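Traritz 3 Adds Offline Sync, Drops 32-bit Support

Sun 29 December

Version 3 of Traritz, the note and file organizer from Costache, is now in the App Store. The update replaces the sync engine used since the first release and raises the limit on attached files from 16 MB to 256 MB per note. Notes edited without a connection are now queued on the device and merged when the app next reaches the server. Earlier versions locked a note until sync had finished.

The merge works on paragraphs. If the same paragraph has been changed on two devices, both copies are kept and marked for review.

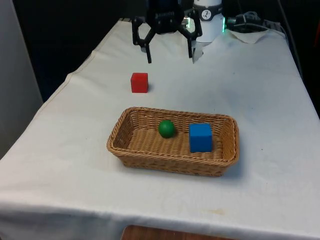
Sveva Messina wrote in the release thread that the paragraph merge had handled a shared notebook without trouble, but that long tables were still treated as a single block, so one changed cell produced two full copies of the table. Costache lists this as a known issue and has given no date for a fix.

Attachments are now shown as a grid, with thumbnails built on the device. Photo albums can be attached whole and keep their original order. The first launch after the update rebuilds the index, and a library of some 8 GB should be left plugged in while this runs.

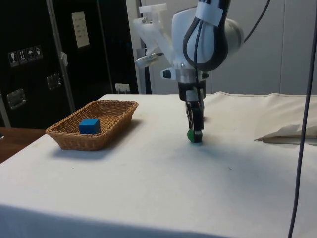
A blue cube in a wicker basket on a white cloth.

Import has been widened as well. Traritz can now read archives exported from Skatuvari, including tags and nested folders. Reminders are not carried over – they arrive as plain text at the top of the note. The separate Faston keyboard extension has been removed, and its shortcuts are found under Settings, Editing.

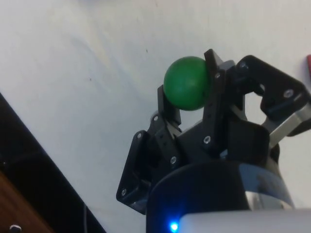 According to Mitiku Teshome, nested folders come across correctly only if the archive was exported with full paths turned on, an option that is off by default in the older app. Without it, all notes land in one folder and have to be sorted by hand.

The update is free for anyone who bought the app after September. Other owners can stay on version 2, which will get security fixes only. 32-bit devices are no longer supported.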